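Woreck 2 is out, and I've been playing with it all week

Some news from our corner of the lab: version 2 of Woreck, our planning software for two-armed robots, went live on Thursday, and I'm very pleased with it (and a bit short of sleep!).

The big change is how it handles being given things. The old planner wanted to know where everything was before it moved. If you held something out to an arm and your hand wandered, it would stop and start the whole plan again, and you'd stand there feeling silly. Aliki Tzavaras has rewritten that part so the plan gets patched as it goes, 12 times a second, and only the arm that needs to move gets a new path. The other one just carries on with its own job.

Izzati Yusof did the perception side, which now keeps hold of a fruit or a cup even when fingers are covering half of it. We ran 900 handovers on the simulator before letting it near the real arms - 11 of them failed, nearly all on the same bug in the gripper timing. Izzati fixed that one before lunch and was quite smug about it.

There's also a new log viewer, which I asked for and which I'm now told I have to write the help pages for. Fair enough. Keabetswe Motaung is looking after bug reports, so please send them her way and not to me! If you're still on the old version, your saved tasks should open as they are, but do keep a copy first.

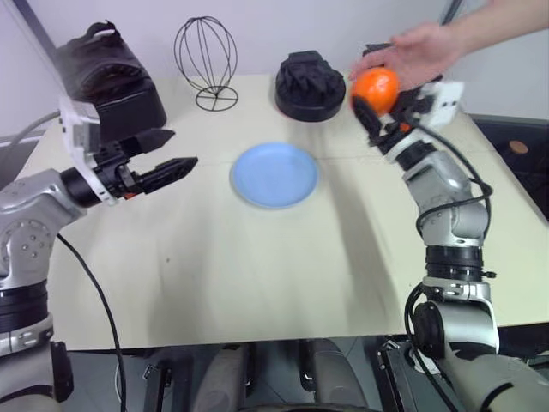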